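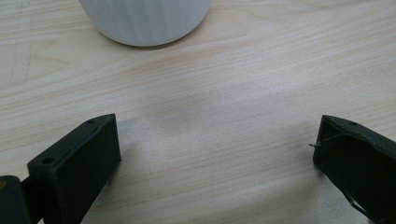
Before You Buy a Gripper for the Shop: Tips on Spending the Money Once

Updated March 16, 2020

Last July I bought an arm with a longer reach than my bench. It was on sale. It spent the rest of the summer politely pointing out how short the bench was. What follows is the buying advice I should have taken then, plus some sent in by readers who have made other mistakes at other prices.

Start with the bench, then the catalog

Tape a rectangle on the tabletop where the work will happen. Put the thing you want picked up at the far end of it and leave it there for a day. If you keep moving it to make room for coffee, you have learned your real working area, and you can shop for that. Leave more bare table than seems reasonable. Fingers have to open before they can close, and they open sideways into whatever you parked there.

Buy for the fattest thing you'll lift

Sellers list the widest opening in large type and the grip force in small type somewhere near the warranty. Read both. Measure your widest jar or canister with calipers, at the widest spot, lid included. Then add clearance on both sides, as neither you nor the arm will line up perfectly on a Friday afternoon.

Smooth round things slip and ribbed ones are a little kinder. Either way, budget for finger pads. Glória Abreu cuts hers from shelf liner and says the Zaner pads she paid for are still in the bag.

Fingers are a consumable

Put them in the budget like sandpaper. Printed ones are cheap and easy to change when you find out your idea of an angle was wrong. Print 2 pairs at a time. Write the date on the spare pair, since a spare without a date turns into "I think those are the old ones" within a week.

If you're ordering machined fingers, wait until a printed set has survived a month of real use. My first metal pair was beautifully made to a bad drawing.

Check the screw holes before ordering anything that bolts on. Skanau fingers don't fit a Bach mount without an adapter, and the adapter costs more than the fingers. The Skanau people will tell you this if you call. It isn't on the page.

The wire money

Everybody budgets for the arm. Set aside something for cable clips, sleeving, strain relief and a decent roll of tape, and buy it in the same order so the shipping hurts only once. Any strand or strip near the gripping faces should be trimmed or tied back before you run a job. Look again after each finger change.

Try it by hand first

A hand-held gripper is the cheapest way to find out whether a job suits two fingers at all. Preben Dalsgaard ran his whole sorting job that way for a weekend and then canceled an order for $3358. He says it was the best money he never spent, and he says it often.

Do the awkward pieces first. Anybody can pick up the easy one.

A starter budget

Mine, for one small bench, not counting the arm:

Hand-held gripper and hardware: $200
Filament for fingers: $24
Pads, clips, sleeving, tape: whatever is left in the coffee can
Adapter you swore you wouldn't need: see above

Used equipment

Ask to see it open and close all the way, slowly. Ask what it was lifting. Randi Solberg asks for the original screws as well, which sounded fussy to me until I spent an evening matching a thread no store in the county carries. Walk away from anything described as "ran great when stored."

Skip the extended coverage on grippers. Take it on controllers if the seller will put in writing who pays the freight. Skornusero wouldn't, so I didn't.

Table finish

A light tabletop makes dropped screws easy to find and every pencil line permanent. Wipe it down before you tape anything, and pull tape off low and slow. I've given up on the scratches and am saving the refinishing money for a longer bench – the arm has been very patient.

Next month: Sigrún Overgaard on power strips, and why hers are screwed to the wall.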